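# Sandwich table

A **sandwich table** (also *cold table* or, in parts of the Maritimes, *lunch table*) is a self-serve or hand-served arrangement of sandwiches, packaged snacks and bottled drinks set out on a single tabletop. It is common at hall suppers, staff lunches, curling bonspiels and family gatherings, and differs from a buffet in that nothing on it needs a chafing dish or a plate larger than a saucer.

## Name and history

The term was in use in Flevville well before it appeared in print. The cookery writer Sylvie Perron gave it a chapter in *Cold Suppers of the Plorkimau Shore*, where she described it as "whatever can be eaten standing up, with one hand free for the door". Her chapter lists five fillings and gives quantities for 100 guests, a number taken from the seating limit of the old Flevville hall.

Early sandwich tables held only sandwiches, pickles and squares, with tea poured in the kitchen. Packaged snacks and soft drinks were added later, first at children's parties and then generally. In Phelan the older form survives at the October harvest supper, where anything in a wrapper is kept on a separate table near the coats.

## Sandwiches

The usual sandwich is made with sliced white bread and cut on the diagonal. Triangles show the filling along the long side, so guests can tell ham from egg without lifting the bread. Crusts are removed in Flevville and left on in Phelan.

Common fillings include:

- ham with lettuce or cucumber
- egg and chive
- salmon, tinned, with a little vinegar
- cheese and mustard pickle
- chopped chicken with celery

Wet ingredients such as tomato are generally avoided, as the bread softens within the hour. Butter is spread to the edges on both slices. Perron recommends making the sandwiches no more than two hours ahead and keeping them under a barely damp tea towel – a wrung-out one, not a wet one – until they are set out.

## Trays and baskets

Sandwiches are served on flat trays, usually a pale colour and with a low rim. They may be stood on end in rows with the points up, or laid flat in a single layer when there are few of them. Tongs are provided, although at smaller gatherings one person often serves and hands each guest a plate or napkin.

Baskets are used for rolls, biscuits and anything brought from home in a foil pan. Setting the pan inside a wicker basket hides the metal sides and gives people something to carry it by. The foil cover is normally left on until serving begins.

## Drinks and packaged snacks

Drinks go at the back of the table, where they can be taller than the food without getting in the way of reaching hands. Bottles may be stood directly on the cloth, in a tub of ice, or on a tiered rack.

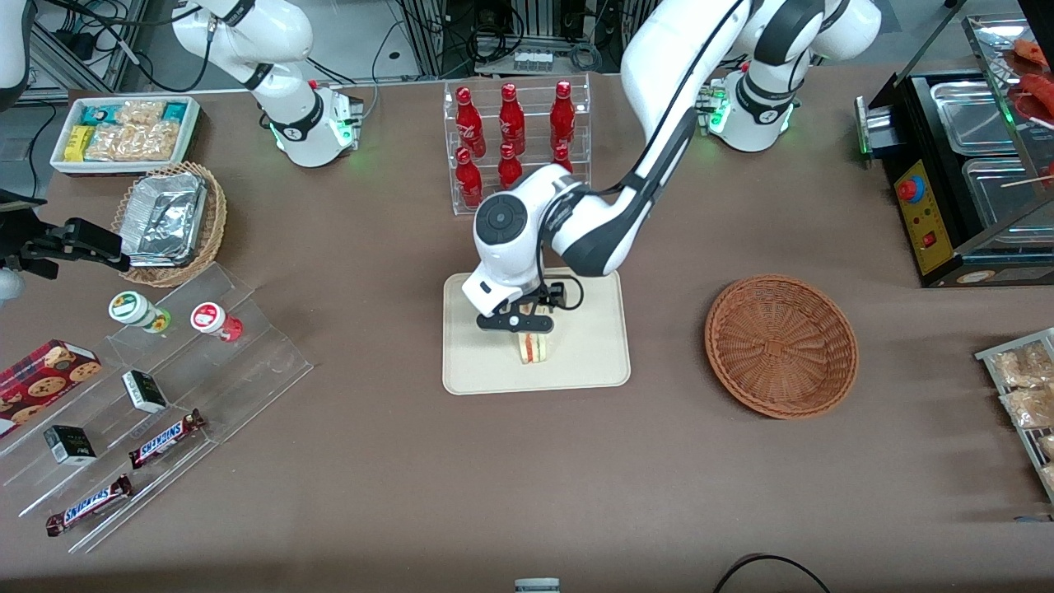 Racks and stepped shelves in clear acrylic have become common because they show the rear row over the front one and wipe clean with a dishcloth. They came to hall kitchens from shop counters, and the Flesach canteen still uses a set bought from a corner store that was closing. A rack should be filled from the bottom tier first, and emptied from the top.

Bars, crackers and other packaged snacks are grouped by kind in a shallow tray, with the larger bags in the centre. Round tubs and small tins are better on a stepped shelf, with the labels turned toward the guests.

## Regional variation

In Plorkimau the table is laid out in the order in which people walk along it: napkins, sandwiches, snacks, drinks. In Flesach the sandwiches go in the middle and the rest is arranged around the edges, so that guests can come at it from both sides. The Flesach layout needs a table standing clear of the wall and is considered faster for large groups.

Sweets are not part of the table in either place. They are brought out afterward, on the same trays if these have been washed in time.

## See also

- Funeral sandwiches
- Potluck
- Squares (baking)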